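Wandton README
Kids' shoes and the little chairs they end up under

Hi, and thanks for opening the readme before anything else! Wandton is my running collection of outgrown children's shoes, with notes on sizes, closures and how each pair held up. It started as a list taped inside a closet door and sort of got away from me.

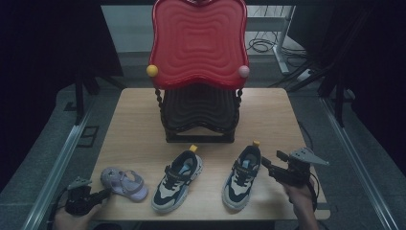 I keep one entry per pair, and the pair only counts as complete when both shoes have been matched by hand. Please don't match by color alone. I did that for most of a September and ended up with two left sneakers tied together by the laces, which a very patient parent mailed back to me. Check the sole, the lining and the heel, then the size.

What's in the folder

shoes.csv - the main list, 139 entries so far
singles.csv - shoes still looking for their other half
chairs.txt - notes on the kid-sized chairs (more on those below)
care.txt - cleaning notes, mostly mine, with fixes from Fasil Habte

Columns in shoes.csv are: id, type, size, closure, main color, wear, notes. Wear goes from 1 to 5, where 5 means the tread is gone and you can feel it with your thumb. Closure is laces, strap, buckle or none. If a strap has stopped gripping, still call it a strap and put the problem in notes (try picking the lint out with a toothpick first, it fixes nearly 9 in 10 of them).

For color I write what I'd say out loud. Purple is fine, lavender is fine, "grape" is pushing it but I left the old ones in.

About the chairs

Kids sit down to put shoes on, so I got curious about what they sit on, and now I have a file for that too. It's short and very opinionated. I like a chair with a back they can grab and a seat low enough for both feet to land flat - anything higher and the shoe gets kicked across the room.

Known gaps

Hardly any boots. Sandals are thin before Derese, the second batch, and the sizes in Vastach (the first one) mix US and European numbers in 3 places I haven't tracked down yet.

Adding your own

Copy the last row, change everything, and leave the id blank so I can fill it in. Laces go back in the shoe before it's boxed, please!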